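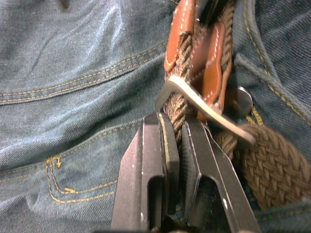 Drumura: Stretchy braid never lasts. Mine was 70 quid from Marchand and went baggy by March.

Purnum_9: Mine hasn't. Do you hang it up or leave it in the jeans?

Drumura: Leave it in. Why would that matter?

Purnum_9: The weight pulls on it — and you can put the prong anywhere in a braid, so people do it up too tight.

detar120: Not convinced. A plain leather strap gets left in jeans for years and comes to no harm. If elastic needs looking after like a houseplant I'll pass.

Purnum_9: Leather cracks at the hole you always use.

detar120: Then you've had cheap leather.

Drumura: Has anyone had one restitched where the leather tab joins the braid? Marchand want 20

49 — no, sorry, 49 quid, which I don't believe is worth it.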